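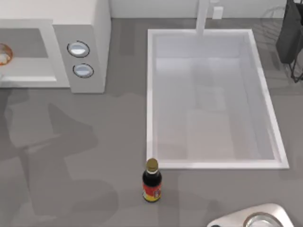
Kitchen bench: reseal it or live with it?

By Sebastián Bustos, 2021-04-12

sbustos
We moved into the Astby place in September and the grey counter came with it. Quote to reseal is $135, or I do it myself with a $37 tin. The sink is white and so is the microwave, so I'd keep the colour. Has anyone done their own?

kettle_jo
Did mine last winter. Two thin coats, 10 hours between them. Don't use the sink until the next day. The cheap tin was fine.

Chang-ho Yang
Disagree. I did a cheap one and it went sticky near the kettle. Pay the $135 — it's a small job for someone who does it every week.

kettle_jo
Sticky usually means the coat was too thick.

sbustos
What about cleaning it first? Eko spray or plain vinegar?

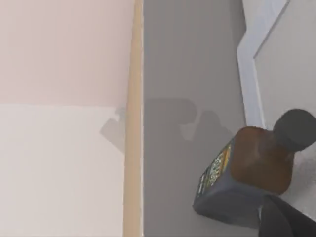

Brown glass bottle, dark cap.

Chang-ho Yang
No vinegar on stone. If it's laminate, whatever you like. Do you know what it is?

sbustos
No idea. Agent said "composite".

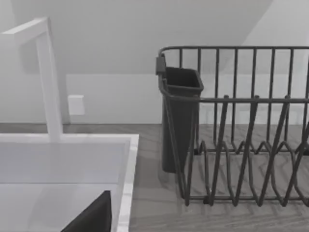
Re: dish rack side

mapleridge33
Whichever way you go, shift the rack and leave it off until the sealer cures. Mine left four marks that never came out. I'd also redo the silicone along the sink while you're there.

sbustos
Fair. Will ring the Praltusano shop about a test patch.

Comments

Dana P: Same counter here, never sealed, no trouble.

tomo: Sung makes a matte one. Smells awful for two days.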